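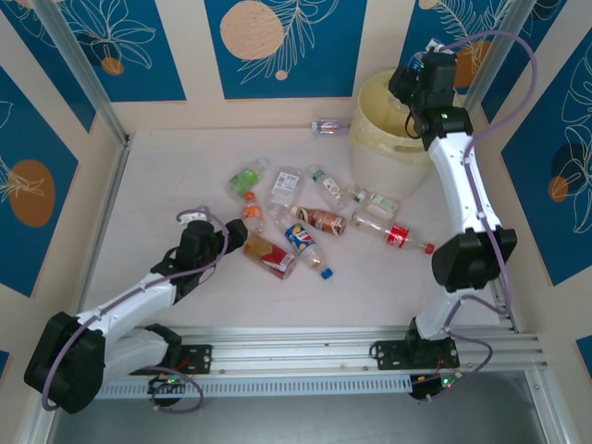 Foto: arquivo Pevthorpe / 12 de fevereiro de 2025

Garrafas, balde e painéis

A fotografia foi tirada de cima, o que deixa ver as paredes e o chão ao mesmo tempo. As notas seguem sem ordem especial.

As garrafas
São dez garrafas de plástico, de bebidas, espalhadas pelo chão. É o material mais comum das nossas arrumações: leve, barato e fácil de repor. Quem quiser fazer o mesmo em casa ou na escola pode juntar garrafas vazias durante uma semana ou duas. Convém passá-las por água e deixá-las escorrer de boca para baixo antes de as guardar.

O balde
Amarelo-claro, de um tom que fica bem com o creme das paredes. Um balde serve para quase tudo neste tipo de atividade - recolher, transportar, separar. No guia Moya, que usamos para as sessões de arrumação, recomenda-se um recipiente de boca larga e sem tampa. Para garrafas pequenas chega um balde de 7 litros; para as maiores, o guia aponta para 17.

O chão
Cinzento muito claro, quase branco. Os objetos destacam-se bem num fundo assim, mas é uma cor que pede limpeza frequente. Um pano de microfibra e água com pouco detergente resolvem a maior parte das marcas.

Os painéis do fundo
Azul-escuro, com folhas desenhadas a traço branco fino. O painel central tem um grande círculo cor de pêssego, com contornos de folhas parecidas com fetos por cima. O padrão faz parte da série Skalach, que tem 4 variantes. Também há quem o use em quartos e corredores, normalmente numa só parede.

Os painéis laterais
À esquerda, uma grande oval laranja com folhas brancas. À direita, flores brancas e um círculo escuro com um segmento laranja. Foi a variante mais comentada pelos leitores - alguns gostariam de a ver sozinha, numa parede inteira.

Os cantos
Nos dois cantos do fundo há perfis de alumínio prateado. É um acabamento simples, que se limpa com um pano seco.

A próxima página da galeria sai em junho e mostra 5 caixas de arrumação da linha Kellen, com as medidas de cada uma.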